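Grip Fighting and First Throws in Novice Judo: A Study at the Ondcombe Judo Club
Student project report
Submitted by Florin Moldovan, 8/24/26

1. Purpose

The project examined whether the grip a novice takes at the start of a practice bout affects who makes the first scoring throw. Coaches at Ondcombe teach the standard sleeve-and-lapel grip for the first year, while the Skivov club allows the high collar grip from the beginning. The two clubs meet each April in Flestdale, and this meeting supplied the bouts for comparison.

2. Method

Video was recorded for 137 bouts. Each exchange was entered by hand in a spreadsheet, with the grip, the attacking side and the result. Exchanges in which neither player secured a grip were left out.
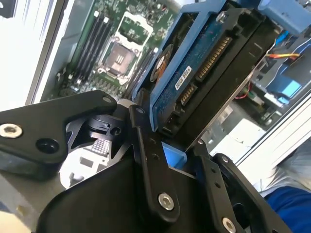
The final data set held 994 exchanges. Two readers coded the first part separately and compared their entries before the rest was divided between them. Most disagreements concerned foot sweeps - in particular, whether a stumble should be entered as an attack.

3. Results

Players who secured the sleeve first made the opening throw more often than those who began at the collar. The difference was clearest among lighter players.

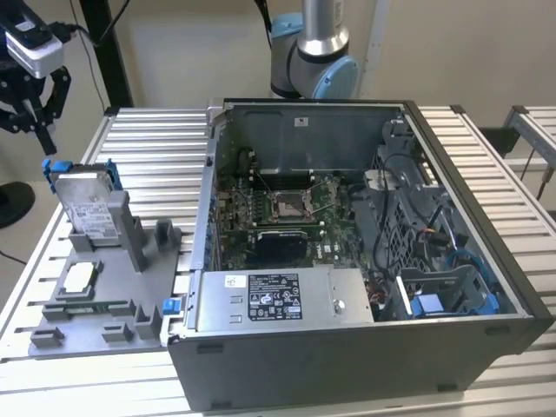 Left-handed players did not follow this pattern, but there were too few of them to support a finding. Hip throws were rare in both clubs - the coaches had expected more.

4. Limits of the study

Height was not recorded, and it may explain part of the result.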